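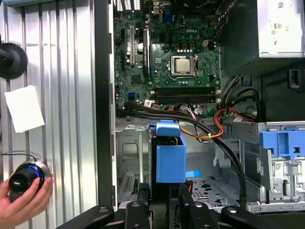 A reader wrote in last month to say that a used Dell tower is the wrong thing to learn on, since half the parts inside are made to Dell's own pattern and won't teach you much about building a PC from scratch. I have seen the same complaint in the reviews on the seller's page, and it is partly right. I bought one anyway, and after two months of taking it apart and putting it back together I would buy it again.

The seller is Bulemine, which clears out office computers and sells some of them as what it calls bench units. You get the tower with the board, processor, cooler, power supply and drive carrier. You don't get a hard drive, a keyboard or a promise that it will run anything current. Mine was listed for $178 in a bundle with a Zudby screwdriver set, a tube of Strand thermal paste and a pair of spare memory sticks. Shipping was another $14. The tower alone was cheaper, but by the time I had bought the tools separately the saving would have been gone.

Condition

Better than I expected from the listing, which said "cosmetic wear." The outside had scuffs and the remains of an asset sticker. The inside had been blown out before it was shipped, with only a little dust left in the fan. Bulemine says it had 3,000 of these towers come in from one contract, so I assume they are not spending long on each one.

Working inside it

The case is easiest to work on lying on its side. With the side panel off you have a clear view of the board and your hands fit where they need to go, except up near the power supply, where the cables bunch together and have to be held back. I ended up using a twist tie for this. A couple of Velcro straps in the bundle would have been more use to me than the second tube cap that comes with the paste.

Taking the cooler off is the job most beginners worry about, and this is a good machine to practice it on. The old paste on mine had dried hard. I ran the computer for a few minutes first, shut it down and unplugged it, then loosened the screws a little at a time and turned the cooler gently before lifting. It came off without pulling the processor with it. The lever on the socket is stiff but moves the way it should. I cleaned the top of the chip with alcohol and a coffee filter, and I have now repeated the whole job often enough that the first tube of Strand is finished. The paste spreads well and wipes off well. I have no way to judge how good it is over a couple of years.

The drive carrier took me longer to get used to. It is plastic, bright blue, and easy to spot when you set it down on a crowded bench. The sides flex more than I like when there is no drive in it, and I was nervous about pushing too hard. You soon get a feel for it.

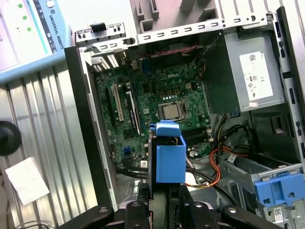
Memory is the simplest part to swap. Open the latches, lift the stick out, line up the notch and press the new one down evenly. If a beginner has only one evening, I would start there and leave the processor alone.

The Zudby screwdrivers are fine. The tips are magnetic and fit properly, and the handles are thick enough to grip. The case they come in has a weak hinge that gave out in the first week. I keep them in a Rosano parts tray now, the kind with the lift-out dividers, and that has turned out to be the best addition to the whole setup. Screws from the cooler go in one section and screws from the drive in another.

What I didn't like

There is no printed guide. Bulemine puts a sheet in the box with a web address, and the page it leads to covers several different towers at once, so you have to work out which instructions are yours. The photos on it are too small to read the labels on the board.

The front panel cable was loose when it arrived — not a hard fix, but a beginner would have pressed the power button and thought the machine was dead.

The reader's point about parts also stands. If you want to learn how to choose a case and a power supply and fit everything together, you will need a different kit. Bulemine has a build kit with a plain case for $469, which I haven't tried. At that price I would be a lot more careful with it, and I would get less practice.

For learning where things go, how hard to push and how to clean up old paste, the used tower does the job. Get the bundle if you own no tools. If you already have a decent screwdriver, buy the tower alone, add a tube of paste and a parts tray, and check the front panel cable before you plug it in.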